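Bench Safety Kit for Tabletop Robot Arms – Parik Benchworks

In stock. Ships flat in one box. Fits most one-arm setups with a table mount.

Hi, I'm Aileen Dagdag and I put this kit together. I used to spend my days going from lab to lab helping people get their arms signed off for use, and I kept handing out the same bits of paper and the same rolls of tape. After a while it made sense to box it all up and sell it (my garage is much happier now!). So this page is a bit of a product listing and a bit of me going on about good practice. Skip to the contents list if you only want the parts.

What the kit is for

It's for people who run a single arm on a bench or table and want house rules that hold up when the safety officer walks in. It doesn't replace your risk assessment. You still have to do that, for your arm, your tool and your room, and the kit won't make any setup compliant just by being taped to it. What you get is a sensible order to work in and the physical stuff to go with it – tags, floor tape, cards, a log book.

One thing I get asked a lot: "The arm is the slow, gentle kind, do I still need this?" Yes. You assess the whole job. A gentle arm holding scissors is a different job from the same arm holding a sponge, and I will keep saying that until I retire.

Start in simulation

The first card in the deck is the sim card, and it's my favorite. Before anything moves on the real bench, lay the bench out in your simulator the way people are really going to use it. Messy! Most layouts I get sent have one neat cube in the middle of a bare table, and then the real station fills up with tubes, bottles and rolls of paper by lunchtime. Put the clutter in from the start and look at how the arm gets in and out of it.

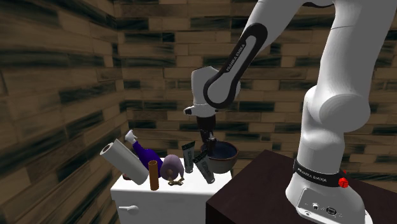 Simulated reach to a bowl on a crowded cabinet top, arm mounted on the table next to it.

I like this layout for training because the base is on one piece of furniture and the work is on another. That gap between the table and the cabinet top is where I'd spend the first ten minutes of any review. Can somebody reach in there? Is either piece on wheels? What happens to your saved positions if the cabinet gets bumped? The card has a space for each answer. There's also a line for anything hanging over an edge, like the paper towel roll on the left side there, and one for sharp or pointy items. The little gold thing lying by the orange-brown tube looks like it could be scissors, and on my card anything that might be sharp goes down as sharp until a person has checked.

The other thing to write down is where the stop control will be on the real station. Walk the route to it from wherever the operator stands. If you have to lean through the arm's reach to get there, move it and fill in a fresh card. Please don't cross things out, you'll never read it again later.

What's in the box

Rule cards, wipe-clean, 7 to a set
Station log book, 73 numbered pages
Floor tape, yellow and black, 45 feet
Lockout tags with ties
Stop control location sign, stick-on
Tool change checklist on a hanging board
Grease pencil (it does run out, refills are sold separately)

The rules on the cards, more or less

You can read these before you buy, I don't mind at all.

Lay out the station in simulation with the clutter included.
Check the full reach of the arm plus the tool plus whatever the tool is holding.
Mark that reach on the floor and on any furniture inside it.
Put the stop control where the operator can hit it without stepping over the tape.
First run on the real arm is at reduced speed with one person watching and doing nothing else.
Changing the gripper or the fingers means going back to the reach check.
Moving furniture counts as a change. Log it.

That last one gets more groans than all the others put together. People will happily log a new gripper and then shove a cabinet six inches to the left to get at an outlet. Log the cabinet!

Tape and tags

The floor tape is the Trosarley matte one. I tried a shiny tape first and went back to matte after one summer, the glare under ceiling lights drove me up the wall. It peels off sealed concrete and vinyl pretty cleanly. On carpet tile it's no good, so get the Burkham corner markers instead and set those at the edges of the reach.

The tags are plain on purpose. There's a name line, a time line and a reason line. Fill in all of them.

From a customer

"We used the cards for our October review and had the bench plan finished by Wednesday. The furniture rule caught us twice." – Jucélia Damasceno, Magalhães Training Workshop

Ordering

We've sent out 1,584 kits so far, and I still read every note that comes in with an order, so do tell me what arm you're running and what it's sitting on. If you have two arms sharing one space, write to me before you buy, as the single kit doesn't cover overlapping reach and I'd rather talk it through with you first. Extra cards and log books can be added at checkout. Spanish and Portuguese card sets are on the same menu, under Language.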